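Folding cloths of different sizes on a covered table without the cover shifting

Hiltstead Household Help > Laundry and Linens
Posted 20 Jan 2020

Nafula Nzioka
I coordinate linen preparation for a residential facility. Our staff fold approximately 200 items per week on a long table which is covered with a large cotton sheet in order to keep the clean laundry off the tabletop. The sheet moves whenever a cloth is lifted or pulled, and it becomes wrinkled within minutes. The wrinkles then make it difficult to align the edges of the smaller cloths. Replacing the table is not possible at this time. Please advise on (a) how the cover may be kept flat and (b) whether there is a preferred method of picking up a cloth so that the sheet is not drawn up with it.

Planach
Use a smaller sheet or no sheet. We wiped the table down and stopped using a cover in June. No complaints have been received.

Gronine Linen Services
The following guidance is based on the procedure in use at our Somboon location, where 9 employees fold on covered tables each day.

With regard to the cover, the sheet should overhang the table by at least 5 inches on every side. Draw it tight across the short side first and fasten it underneath with sheet clips, then repeat for the long side. A fitted sheet may be used if the table is no more than 36 inches wide. A thin felt pad under the sheet will reduce slipping considerably. Smooth the cover by hand before each new stack is begun.

With regard to picking up, take hold of the cloth only. A small fold pinched from the top layer is sufficient to lift or turn most items. 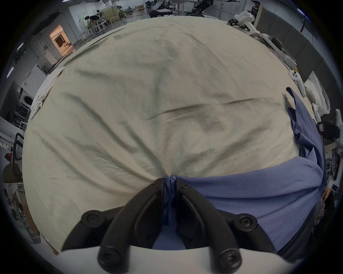

Lift straight up before moving the cloth sideways. Dragging it across the table is the most common cause of a shifted cover, particularly when both fabrics are cotton. Once the cloth is clear of the surface, locate two corners, let the remainder hang, and lay it down again from the far edge toward yourself. Unfolded items should be kept to one side so that the working area remains open.

If the cover continues to move after it has been clipped, please check whether fabric softener is being used on it. We wash our covers without softener and have found that they stay in place longer.

Nafula Nzioka
Thank you. The clips have been ordered. Our table is wider than the limit given for a fitted sheet, so we will proceed with the felt pad.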